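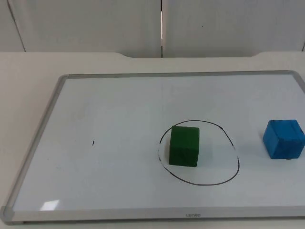 **plidach_mod** – 05/04/2026

Splitting this out of the cleaner thread. Topic: ghosting on melamine vs. porcelain boards, and whether to recoat or replace.

**hkeller**

Melamine is porous once the topcoat wears. Ink left 18 hours or more gets into the surface and solvent only lifts part of it. My Brendard board was fine until February, then every erase left a gray haze. Isopropyl clears it for a day or two.

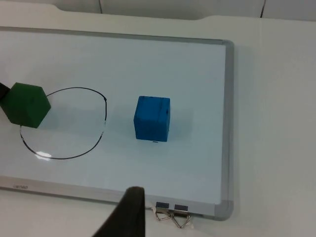 *Marker loop, aluminum-frame board*

**rt_zutville**

Disagree on isopropyl. Repeated use strips what is left of the topcoat and the haze comes back faster. Water and a microfiber cloth first, alcohol only on what stays. Also check the marker – low-odor ink bonds harder if the board was cleaned with anything oily.

**hkeller**

I ran both methods on the same panel, 5 weeks each half. No visible difference.

**rt_zutville**

One panel is not a test. Which marker?

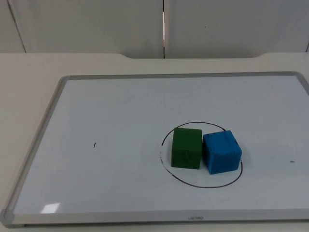 Solange Tremblay: the marker matters less than dwell time. Poirier recoat film goes on fine over light ghosting if the panel is degreased first, but it telegraphs every scratch. For a board over 200 cm wide I would buy porcelain and stop there.

**hkeller**

Film costs a third of a new board here. I'll take the scratches.

**plidach_mod**

Order of work so far, edit if wrong:

1. Dry erase, then damp microfiber.
2. Isopropyl on remaining marks only (disputed).

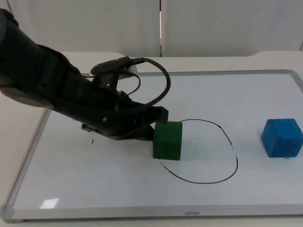

3. Degrease, let dry, apply film from one short side.

**rt_zutville**

Step 3 should say long side. Short side traps air.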